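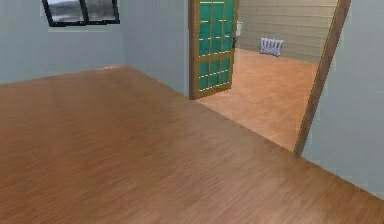
A practice room made on a computer. The green glass door is open, so a robot could roll right through!

How Do You Shop for a Robot?

Say your school wants a robot that can carry books from the library to the classrooms. Great idea! But which one do you buy? How big should it be? And what if it gets to the first doorway and doesn't fit?

Kuo-hua Tam plans robot purchases for schools in the town of Clurlow, and her favorite tool is a pretend room. She builds rooms on a computer and tries robots out inside them long before any money gets spent. A pretend room like this is called a simulation (say it: sim-yoo-LAY-shun).

Start with the floor

Look at all that bare wood in the big room. Now look through the doorway, where the floor turns a lighter, peachy color. Kuo-hua looks hard at places where two floors meet. Is there a bump in the real building? Small wheels can get stuck on a bump that your sneakers would never notice. Bigger wheels climb better, but they often cost more, so she wants to know before she picks.

Shiny floors are worth a look too. Some robots find their way with cameras, and a bright patch of reflected light can confuse them. In a simulation you can make the floor shinier or duller and see what the robot does.

Measure the doorway

A doorway has to be wider than the robot, with room to spare on both sides. Robots wobble a little when they steer, just like you do on a bike! If a robot is 60 centimeters wide and the doorway is 100 centimeters wide, there are 40 centimeters left over to share between the two sides. That's pretty comfy.

And what about the door itself? An open door is easy. A closed one is a big problem for a robot with no arms. You could buy a robot with an arm, or a motor that opens the door, or you could just ask people to leave it open. One of those is free!

Then there are things like the white radiator in the next room. It can't be moved out of the way, so it goes on the robot's map as a place to steer around.

Make a money plan

A money plan is called a budget. The robot is usually the biggest thing on the list, but it has plenty of company. Here is what Kuo-hua writes down:

The robot
A charger, and a spot near an outlet to put it
A spare battery
Extra wheels, for when the first ones wear out
Time for grown-ups to learn how to use it
Money for repairs

When Kuo-hua's team planned a library robot called Flaltness, they sent it on 342 pretend trips first. It kept bumping the same door on the way back. They tried a narrower model on the computer, and that one sailed through. Changing your mind in a simulation is quick. Sending back a robot in a giant box is a lot more work!

"I love it when the pretend robot crashes," says Hsin-yi Liu, who sets up the tests. "I get to fix the plan, and I don't have to sweep anything up."

A simulation can't tell you everything, though. Real hallways have backpacks, puddles and first graders in them. So the team also asks to borrow a robot and try it in the real building before they buy.

Try it yourself

Pick a room at home and pretend you are buying a robot for it. You need a tape measure, some paper and a big cardboard box.

1. Draw the room from above, like a bird would see it.
2. Measure the doorway and write the number on your drawing.
3. Mark every spot where the floor changes, such as the edge of a rug.
4. Push the box along the path your robot would take. Where does it get stuck?
5. Write a shopping list for your robot. What else would it need besides itself?

Words to know

Budget: a plan for how you will spend money.
Simulation: a pretend version of something, made on a computer, that you can use for testing.
Threshold: the strip of floor in a doorway, where one room ends and the next begins.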